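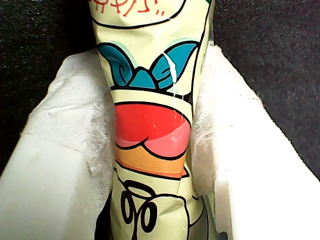

Online electronics shop Grudorach will start selling the second version of the Ren media player in October, with a new remote control, a wired network socket and a longer period of software updates. The box plugs into a television's HDMI socket and plays films, music and games from apps or from a hard drive. It goes out from the same warehouse as the first model. The shop says orders placed before 6 in the evening will leave the next working day.

The first Ren sold out in the spring and has been missing from the site since then. Buyers liked the picture quality but complained about the wireless connection, which dropped out in homes where the router was in another room. Support staff at Grudorach logged 886 messages about the first model, and 666 of them concerned Wi-Fi.

"We could have put in a stronger aerial and left it there," said Stavros Raptis, who buys home entertainment products for the shop. "People kept asking for a cable socket, so it has a cable socket. The aerial is better as well."

The socket is on the back, next to the power input. There are two USB ports on the left side and a memory card slot on the right. The optical audio output has been kept for people with older amplifiers, although the designers had planned to drop it. Raptis said he had argued for it after reading the returns forms.

The remote has changed more than the box. The old one had a touch pad in the middle which was easy to brush by accident, and which could stop a film halfway through when the remote was put down on a sofa. The new one has ordinary arrow buttons, a separate mute key and a small light that comes on when the batteries are low. It still needs two AAA batteries, and they are not supplied. Owners of the first Ren will be able to buy the new remote on its own and pair it through the settings menu, once they have installed the latest update.

Software for the player is written by Funden, a small company that also looks after the phone app. Eetu Lindqvist, its lead developer, said the home screen had been cut back to a single row of apps, with recently watched programmes underneath. The row of suggested titles can now be switched off. It was on permanently in the old version.

Lindqvist said start-up was quicker because fewer apps load in the background. Casting from a phone works as before, and screen mirroring has been moved to its own page. Subtitles can be made larger, and the setting now stays in place when the box is restarted. Saved Wi-Fi details and app logins will not carry over from the old model, so anyone changing boxes will have to sign in again.

Security updates are promised for four years, compared with two for the first version. The older box will get one more full update, at the same time as the new model goes on sale, followed by security fixes only.

Not everyone is pleased with the changes. Ifigeneia Konstantinidis, who runs an online forum for owners of small media players, said the storage was still too low for people who install games. The basic model has the same amount as before, and apps cannot be moved to a memory card, although films and music can be played from one.

"You can fill it in a weekend with three or four big games," she said. "For films and catch-up TV it is fine, and I think that is what most people will use it for."

She also wanted clearer advice on which streaming services play in 4K on the box. Some services limit the picture to a lower quality on players they have not approved. Grudorach said a list would go on the product page before sales open, and would be changed as services are added.

The basic Ren will cost £100, including delivery to mainland addresses. A version with double the storage will follow, but no price has been set. Both come with an HDMI cable and a UK plug. Customers who bought the first model can send it in for recycling free of charge, using a label printed from their account page, and should reset it to factory settings first.

Şengül Ağca, customer service manager at Grudorach, said the phone line would open an hour earlier during the first month of sales. Questions about setting up the box can also be sent through the chat window on the site. The printed guide has been rewritten with larger type, and copies can be downloaded in English, Greek, Turkish and Finnish.

Advance orders are limited to two boxes per household.

Filed under: Home Entertainment > Streaming & Media Players > News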